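Bekik Owners Board > General > Worth paying for the extended plan?

Started by gravelpit_joe, 16 September 2025

gravelpit_joe
Got the letter everyone gets. Washer is out of warranty and Bekik wants $41 a year to "keep me covered." They say the average repair runs higher than that. Average for who? Mine has run since I bought it and I've never called anyone. Anybody ever gotten money out of this plan?

drumline3525
Yes. Control board died in July, they paid for all of it. No complaints.

gravelpit_joe
Did you pay the call-out fee?

drumline3525
OK, yes, there was a call-out fee. The part and labor were covered.

Ritva Kokkonen
So they paid for some of it. Read section 3 of the terms. Door seals, hoses and the drum bearing are all "wear items," and those are what fail on a washer. I asked for a list of what isn't a wear item and got a link to the same page I was asking about.

pell_mell
You're being hard on them. Parts are fast now that they ship out of Ernbridge. I had a pump in two days on the plan. My neighbor without it waited three weeks.

Ritva Kokkonen
Same pump? Same month? I don't see how a plan makes a truck go faster. The parts page makes a big deal of Ernbridge too, and I still can't find a delivery time on it anywhere.
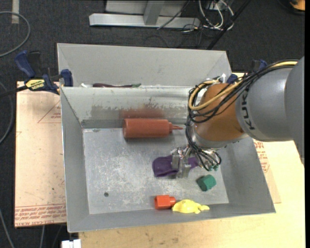 Re: Worth paying for the extended plan? (page 2)

skjelbred_fan
I had a Skjelbred before this one and their plan covered the bearing. Cost more, though.

pell_mell
How much more?

skjelbred_fan
Don't remember. Enough that I dropped it.

gravelpit_joe
Thinking I'll put the $41 in a jar every year and see who wins.

drumline3525
One board and your jar is empty.

gravelpit_joe
One board and I buy a used Drundow. Not renewing. If the bearing goes I'd be paying for it either way.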